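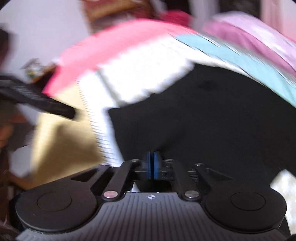 家庭织物操作示教的采集规范:课程项目报告

Szekeres 小组 机器人工程实践课
提交日期:2025-08-18

一、我们为什么写一份规范

选题的时候,组里大部分人想做的是训练模型。手持夹爪在卧室里采示教,回来训练一个会整理衣服的策略,多有意思!结果第一批数据拿回来,大家坐在一起回放,发现同样叫“提起衣角”的任务,有人从夹爪张开时开始录,有人已经夹住了才按开始,还有人录完顺手把下一件也摆好了,全在同一段里。标注的同学来回看了一个晚上,最后在群里发了一长串问号。

于是我们把题目改成了现在这个:为住户家里的织物采集写一份大家都能照着做的操作规范,再用自己的数据去检验它好不好用。改题之后反而越做越起劲,因为每一条规则背后都有一段我们亲手录坏的数据。

采集用的手持夹爪是课程实验室的 Unero,相机装在夹爪上,双手任务时左右各一把。数据登记和回放用 Prultar,场地协调由 Omelside 实训中心负责。

二、规则从哪里来

初稿写了45条,太长了。第一次试用时,操作的同学要一边看纸一边干活,手上还拿着夹爪,根本翻不过来。后来我们把规则按“进门前”“开录前”“录制中”“收工后”四段重排,内容相近的合并,再把操作者手边要用的印成一张卡片,剩下的放进附录由记录员负责。

合并时争论最久的是背景要不要收拾。一派认为床上其他东西都应该拿走,画面干净,标注省事;另一派(包括写这一节的我)觉得真实的卧室就是有毯子、枕头和花床单,将来机器人进门看到的也是这些。最后写进规范的是折中办法:

背景织物保持住户原来的样子,不为采集专门清空。
目标衣物必须在任务名里写清楚颜色和类别,让标注员不用猜。
涉及隐私的物品,例如证件、药盒、信件、家人照片,开录前请住户自己收走,采集员不代劳。
背景中途有改动的,要另起一个场景编号。

这几条定下来之后,标注那边的提问明显少了,我们都特别高兴。

三、开录前的检查

开录前的检查做成口头应答,记录员念,操作员答。听起来有点像飞机驾驶舱,第一次念的时候大家都笑场了,但是念过几轮就很顺,而且真的能拦住问题。念的内容如下。

螺钉:各关节的螺钉逐个看过,没有松动。
指垫:蓝色指垫表面没有线头,没有翘边。
开合:空夹一次,再全开一次,读数回到零位。
镜头:用专用布擦过,不用衣角。
标记:底板上的圆形十字标记在画面里完整可见。
双手任务:左右夹爪的编号与 Prultar 里登记的一致。

十字标记这一条是后加的。有一次手柄护套装歪了,标记被挡住一半,回放时没有参照可以核对相机有没有移位,那一整场只好标成“待定”。现在标记不完整就不许开录,操作员和记录员谁看到都可以喊停。

四、录制中的动作规范

织物任务最容易出问题的地方是接近阶段。刚体有明确的轮廓,衣服没有,黑色衣物更难,深色面料上的褶皱在画面里很淡,操作员自己看得见,模型未必看得见。我们的要求是接近时放慢,两指先对准边缘,在接触之前停顿一下再下压。
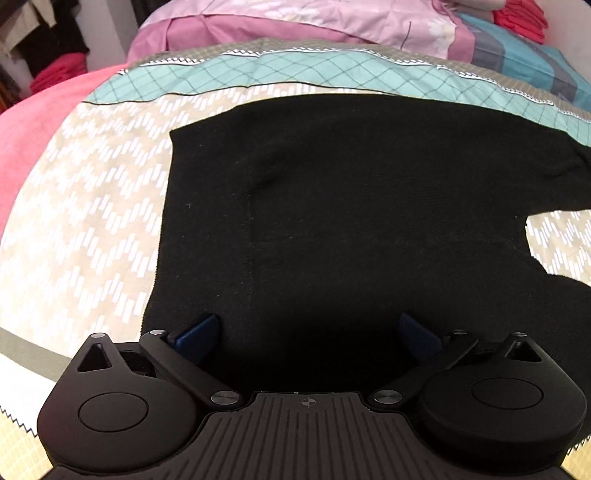

下压的力度我们没有写具体数值,因为手持设备上没有力传感器,写了也没法执行。规范里用的是可以观察的说法:指垫碰到布面后,布可以起皱,但是下面的床单不应跟着移动。如果床单也被夹住了,这一段照样录完,结尾由记录员标“误夹”。误夹的数据单独存放,不删除,以后做失败检测正好用得上。

其余动作规则:

1. 每段从两指张开、没有接触织物的状态开始,到两指再次张开并离开织物时结束。
2. 一段只做一个任务,做完即停,摆放下一件属于场景准备,不录。
3. 移动夹爪时避免甩腕。画面拖影严重的片段由记录员当场记下时间点,回去复查后再决定去留。
4. 双手任务中,暂时不动的那一只也要握稳,不要搁在床上。
5. 换操作员必须新建会话,操作习惯差别很大,混在一起以后分不开。
6. 说话可以,但不要报住户姓名、门牌号。录音默认关闭,开录前仍要确认一次。

第1条看着简单,对数据质量帮助最大。起止状态统一之后,自动切分脚本终于能直接跑了,写脚本的同学在实验室里欢呼了一声,旁边组还以为我们拿奖了。

五、检验结果

规范定稿后,我们按它完成了8月的全部采集,共得到2,764段示教。入库前逐段检查,退回83段。退回原因里最多的是起始状态不符合要求,主要集中在头几场,大家还在改旧习惯;其次是拖影,多发生在从床的一侧转到另一侧的时候;剩下的是场景编号漏改。

误夹片段没有算在退回里,它们带着标签正常入库。这一点和指导老师讨论过,老师建议我们在数据说明里把口径写在最前面,免得别人引用时误会,我们照做了。

复查由2名没有参加当场采集的同学分别完成,意见不一致时一起重看。重看最多的是“轻微拖影”到底算不算拖影。我们给这一条补了参考片段,合格和不合格的都有,比文字管用得多。

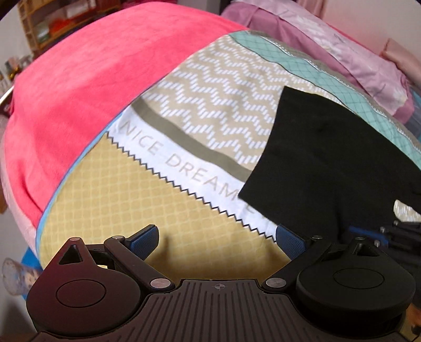 六、住户沟通与安全

进入住户家里采集,礼貌和安全放在设备前面。进门前说明录什么、存在哪里、保存多久、怎样要求删除,住户签字后再拆箱。住户随时可以叫停,叫停不需要理由,当天已录的内容按住户的意思处理。

设备方面,充电在实训中心完成,不占用住户插座。夹爪暂时不用时放回箱内,箱子靠墙放,不挡过道。家里有小孩或者宠物的,采集期间房门关好,记录员站在门的一侧。指垫接触过的衣物如有勾丝,要当面告知并登记。

七、还没解决的问题

花纹复杂的床单上,目标衣物的边缘怎么标才一致,我们试了几种写法都不满意。蓬松的毯子也是难题,“抓住了”和“碰到了”很难从画面上分清,现在全靠操作员口头报给记录员。下学期我们想给 Unero 加一个简单的接触开关,先在实验室的床上试。

另外,卡片的字还是偏小,灯光暗的房间里念起来费劲,下一版会放大字号,把双手任务的检查项印到背面。

附录收录完整条目、检查卡片样张和退回记录表,均放在课程共享盘的 Szekeres 文件夹里,欢迎其他组拿去改。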